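2022-09-04

Back from the open day at Plaltura. Left the house at nine with Grethe Damgaard driving, because my car is still making the noise. Parking was on the grass behind the building and cost nothing. We got name stickers at the door and a sheet with the times on it. Grethe's sticker said Greta. She left it.

The first hour was a talk by Tyra Strömberg, who runs the training side. She talked fast and had too many slides, but I got the main point. They don't write out the motions for the arm anymore. A person does the job by hand, holding a gripper with a camera on it, and does it again and again, and the recordings go into the program that later drives the arm. For one task, putting a cup on a coaster, they used 493 recordings. I wrote that number on my hand since I had left my notebook in the car. A man behind us asked why so many and she said the first batch was bad and had to be done over.

Then the arm itself, in the big hall. They call the program Zitonach. It picked up a sponge, put it in a tub, took it out again. It did this 14 times while we stood there and dropped it once. The drop was the part people liked. A boy near the front clapped. The arm is slower than I expected and much quieter. It stops a little before it closes on anything, and after a while I found myself waiting for the stop. Grethe said it reminded her of her father looking for his keys.

Coffee and cinnamon rolls after that. The coffee was weak. Talked to Ea Holst, who I had not seen since October. She is teaching again and has been trying to get her school to buy a secondhand arm from Þorgeirsson, but the price is too high and they would have no place to bolt it down. She is going to ask them about renting one for a term.

Second half was across the yard in the art room, and I liked this better. The idea is that the recordings should come from rooms people really use, with all their stuff in them, and not only from a clean bench. Bjartur Þrastardóttir had the gripper. It is lighter than it looks. You hold it from behind and the two fingers close when you squeeze. The pads are soft and ribbed and give when you press them. She passed it down the line and everyone got a turn squeezing it on their own thumb.

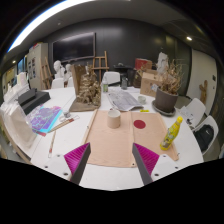
Photo: Plaltura / Bjartur Þrastardóttir

I took the picture off their page tonight. The fingers are magenta on the inside, which I had already forgotten. It has the mug and the yellow bottle on the wooden board, and the newspaper behind them. The room looks bigger than it felt with all of us in it. I had not noticed the two plaster busts under the television.

My turn was the mug. I got it on the second try. On the first I came in too low and pushed it along the board. Bjartur said to keep the wrist still and move from the shoulder, and that helped. Grethe went for the bottle and was better at it than me.

Asked Bjartur if my bad try gets used. She said they sort them afterward and some of the bad ones are kept. I forgot to ask what for. Will write to her, the address is on the sheet.

Home by three. Shoulder a bit sore. Sille Brynjólfsdóttir called about the Stitstead trip and I told her I can do the early train but not the late one. She will book 2 seats. Need to call the garage first thing tomorrow, and wash my hand, the number is still on it.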